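Play Kitchen Counter Unit - Frequently Asked Questions

What are the dimensions of the countertop?
The Grudolo counter is 80 cm wide and 40 cm deep. The article number is 872.

Does the cooktop heat up?
No. The burner rings and the red centers are a graphic. There are no electrical parts in the unit.

Can the cooktop be removed?
No. The cooktop and the sink basin are fitted at the factory. Zendenix does not supply them as spare parts.

What does the back wall look like once mounted?
It has a white brick-tile pattern with gray lines.

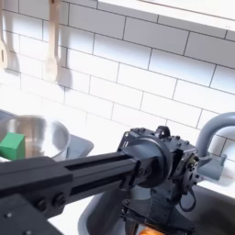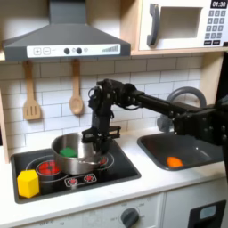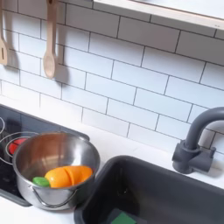
Is the faucet connected to water?
No. Do not fill the basin - it has no drain, and standing water will get under the rim.

How should the counter be cleaned?
Use a damp cloth and mild dish soap. Scouring pads leave marks on the cooktop graphic. Metal pots can be washed with ordinary dishes.

Which pots fit the burners?
Any pot from the Tai set. Larger pots can be used but will overlap both burners.

Can blocks from other sets be used as play food?
Yes, if they are suitable for the age of the child. The Handa block set is sold separately.

How much weight can the shelf hold?
The limit is given on the assembly sheet, step 155 in the combined manual. Wall anchors are not included.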